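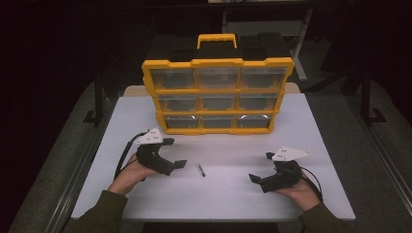

Small parts at Plasari move to drawer storage

December 2020

The repair room at Plasari has changed the way it stores screws, washers and other small fixings. Stock that used to be kept in jars and open trays is being transferred to portable drawer organisers, which can be carried to the bench and put back on the shelf after use.

The chosen type is a plastic unit in yellow and black with a carrying handle on top. It has nine clear drawers in a three-by-three grid, and dividers inside the drawers keep different sizes apart. Each drawer opens by a small tab at the top of its front.

Takumi Ikeda, who runs the room, drew up the layout in August after a stock check found 14 part types stored in more than one place. Fixings in daily use go in the top row. Washers and spacers take the middle row, and the bottom row is kept for heavier items such as nuts and short bolts.

"The weight should sit low," Ikeda said. "If you fill the top row with steel, the unit is awkward to carry and the drawers start to drag."

Members are asked to keep to the following limits. No drawer should hold more than 300 g. Parts should lie below the height of the dividers so that sizes do not mix when the unit is lifted. Liquids, adhesives and loose blades stay in the metal cupboard. Drawers must be pushed fully home before the unit is picked up by its handle - a half-open drawer can slide out.

Labels will be printed in 6 mm type and fixed to the lower part of the drawer front, leaving the contents visible. Thread size comes first on the label, then length, then material.

The transfer is expected to take up to 5 weeks. Jars still on the old shelf remain in use until their contents have been sorted, and anything without a known size should be left in the tray marked Unsorted by the door.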